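Drondgate Tardy Records

README for the public release, last changed 21 Aug 2023

What is in this release

The data set contains records of late arrival to first period in 13 public middle and high schools of the Drondgate district. It covers three school years. Each row is one late arrival of one student, as the front office wrote it down. Students who came on time have no row, so you cannot compute a tardy rate from the main file alone. For that you need the enrollment file, where the number of students is given by school, grade and month.

The release has three files:

tardies.csv – the late arrivals
enrollment.csv – monthly enrollment by school and grade
codes.csv – the reason codes and their text

All files are UTF-8, with comma as separator and a header line. Empty fields mean that the office left the field blank. They do not mean zero.
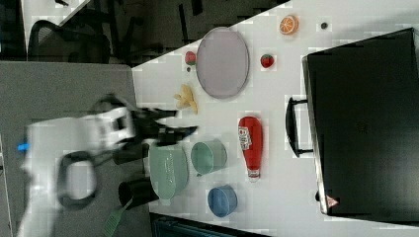 Columns in tardies.csv

row_id: a running number, without meaning
school_id: matches the same column in enrollment.csv
grade: as enrolled on the day of the record
school_day: the number of the school day within the year, in place of the calendar date
minutes_late: counted from the first bell
reason_a, reason_b: reason codes, see the next section
note_present: yes or no, whether a note from home was given

The column minutes_late needs some care. In a few schools the clerk rounded the minutes to the nearest five, in others the time came from the sign-in computer. We did not try to repair this. If you make a histogram you will see the peaks immediately, and you should decide yourself if you want to group the values.

How the reasons were coded

The original reasons were free text, typed in a hurry, and we gave each record up to two codes. Kai-wen Yu wrote the first code list and Ermanno Sorrentino checked it against the text from the high schools, where the wording is quite different. Where the two coders did not agree, they discussed the record until one code was chosen.
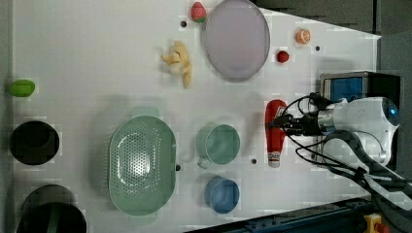
The most difficult group was "family and home". Parents write about a sick brother, a broken alarm clock and a missed breakfast in the same sentence, and it is not clear which one made the student late. Our first list had one wide code for all of it. It was like the white tabletop in the picture, with the kitchenware and the small food-shaped items spread out together: you can call everything "kitchen" and be correct, but then a reader who needs only the food cannot find it. The final list therefore has separate codes for illness in the family, for sleep and for meals. The old wide code is still in codes.csv, marked as retired, and no row uses it.

Transport reasons were easier. A late school bus and a late city bus have different codes. "Traffic" is used only when the student came by private car.

Privacy

Names, student numbers and the free text were removed before the files left the district office. Rows from grades with very low enrollment were merged with the next grade in the same school, and the merged grade is marked with the letter M.
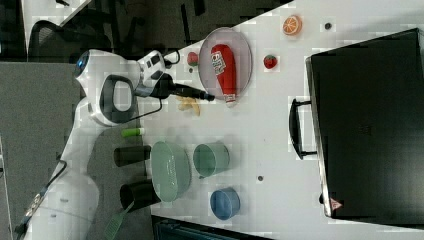
Please do not try to join these files with bus schedules or local news in order to find a single student. School names are replaced by numbers, and the key stays with the district.

Known problems

Fokemholm, one of the middle schools, changed its first bell during the second year. Values of minutes_late before and after the change are both correct, but they should not be put on one line in a chart. We name the school here with its permission; its school_id is given in codes.csv.

Some offices stopped writing tardies in the last week before summer. We left these weeks as they are.

Use and contact

You may use the files for teaching and research if you name the source as "Drondgate Tardy Records". Corrections can be sent to the data desk at the district office, to Ermanno Sorrentino. Please include the row_id.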